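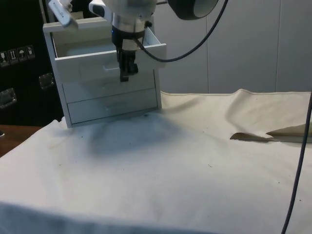 Three-drawer unit, top drawer partly open.

Residential Openings, Unit 2
Exterior Doors: Types, Swing and Weather Sealing
Instructor: Gaétan Bélanger
Revised 2023-07-29

Read this before the shop session. The reading in the course binder starts on page 274 and covers the same material with more drawings.

Slab and prehung doors

A slab is the door by itself, with no frame or hinges. It makes sense when the existing frame is square, solid and free of rot. The old hinge positions have to be copied onto the new slab, and the lock bore has to line up with the strike plate already in the jamb.

A prehung door comes already hung in its frame, with the sill and weatherstripping attached. It costs more and the old frame has to come out, but the fit between door and frame is set at the factory. For most replacement jobs where there is any damage at the bottom of the jamb, order prehung.

Door materials

Steel doors are strong for the price and hold paint well. They dent, and a scratch left bare will rust. The core is usually foam.

Fiberglass doors resist dents and do not rust or rot. Some have a molded grain and can be stained with a gel stain. Check the maker's instructions first, as not every skin will take it.

Wood doors are heavy, look good and need the most care. All six faces must be sealed, including the top and bottom edges. Unsealed edges are the usual cause of swelling and sticking. A wood door with full sun and no porch roof will need refinishing often.

Handing and swing

Stand outside, facing the door. Hinges on the left make it a left-hand door, hinges on the right a right-hand door. Then note whether it swings in or out. Write both on the order sheet. Some suppliers judge handing from the inside, so ask before you order.

Most entry doors in houses swing in. An outswing door seals tighter as wind pushes it against the stop, but its hinge pins are outside. Use hinges with fixed pins or security studs.

Double doors

In a pair, the active door is the one used every day. The passive door is held by bolts at the top and bottom. An astragal covers the gap between the two doors and carries the weatherstripping. A 60 inch opening normally takes a pair of 30 inch doors. Confirm the rough opening with the supplier, who will allow for the frame and shims.

Sills and seals

The sill should slope to the outside. Set it in sealant over a sill pan, and leave the front edge of the pan open so water can drain out.

Compression weatherstripping goes on the head and both jambs. The sweep at the bottom should touch the threshold along its full width without dragging. On an adjustable threshold, turn the screws a little at a time and try the door after each change.

Shop session

Martim Antunes will run the prehung station and Afshin Rostami the hinge mortising station. Bring a tape measure, a 2 foot level, a sharp chisel and safety glasses. Hand in your measured sketch of one exterior door at home, showing width, height, jamb depth, handing and swing.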